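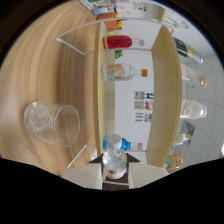 2017-05-15

Day nine of the Herier water plan and I still can't say what it's supposed to be doing to me. My skin looks the way it looked in March. I get up twice a night. The booklet calls this "the adjustment phase" and doesn't say when the phase ends, so I suppose it can go on as long as they need it to.

The number is 88 ounces a day. I asked my sister where the 88 comes from and she said it was based on my weight. I asked how, when she'd never put my weight in, and she said it was the average for women. So it's based on somebody's weight. She has been on the plan since March and says she has never felt better, but she said that about the bread machine too, and about the year without garlic.

I went back over the booklet at lunch with a pencil. Page two says that by the time you feel thirsty it's already too late. Too late for what? I've felt thirsty every day of my life, had a drink, and then stopped feeling thirsty. It seemed like a decent system. Page four says coffee "doesn't count" because it takes out more than it puts in. If that were so my father would have dried up sometime before I was born. I wrote SOURCE? in the margin five times and then my pencil broke, and I went back to work.

The app is worse. It's called Brovavov and it gives you points. You get points for drinking, points for telling it you drank, and more points if you open it before eight in the morning, and I'd love to know what good that last one does my kidneys. I have 1,106. At 1,000 you become a River. I was a Stream before that. My sister is a Delta and she mentioned it on the phone as if I should know what it meant.

The thing I keep coming back to is that it has no idea. I could tell it I drank a bathtub. On Saturday I forgot the whole afternoon and put it all in at bedtime, three big glasses I may or may not have had, and a little wave went across the screen and it told me I was glowing.
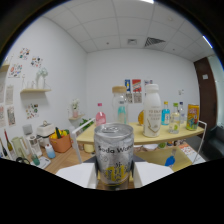
Called Mom after supper. She doesn't hold with any of it. When she was a girl in Darkstead they had one tap in the yard and drank when they came in, and she says everyone there lived to be ninety. I don't believe that either. Uncle Paul was from Darkstead and he was gone at sixty-one. But I notice I let her say it, and I'd have jumped on the booklet for the same thing, so I should watch that.

She also told me about the woman downstairs who cured her knees with mineral water. I asked if the woman had changed anything else. Well, she'd had the operation, Mom said.

To be fair to the plan (I'm trying), I did have fewer headaches this week. One, on the second day, against the usual two or three. I was ready to give it that. Then I looked back through this notebook and saw that last week was also the week I finally got the new glasses and the week the drilling stopped across the street. If I wanted to know which of them did it I'd have to go back to the old glasses and pay somebody to drill. And I have had good weeks before for no reason at all. There's one in January, headaches none, weather awful, and under it I've written "ate mostly toast." By Herier's way of working I could sell a booklet about toast.
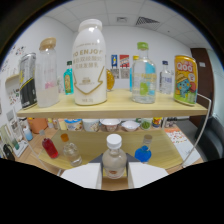 Capucine Caron

Found the receipt for the booklet while I was looking for stamps. $5. Less than I remembered, and now I'm annoyed at how much of my evening I've spent on it.

Dr. Xenos on the eleventh, the regular checkup. I'll ask straight out. Last time I asked about vitamins and got a shrug, and I trusted the shrug more than most things I've read. I should make a list this time or I'll forget everything once I'm sitting there: the water, the left ear, whether the night waking matters, and if I should bother with the blood test again when the last one came back fine.

My sister wants me to stay on until day thirty. She says you can't judge it before then. I asked what would count as it not working, on day thirty, what I'd have to see. She thought for a while and said then I'd probably need sixty.

Drank when I was thirsty tonight. Didn't tell the app. It has sent me two messages since, the second with a sad raindrop.

Library books due, and the bathroom bulb is out again.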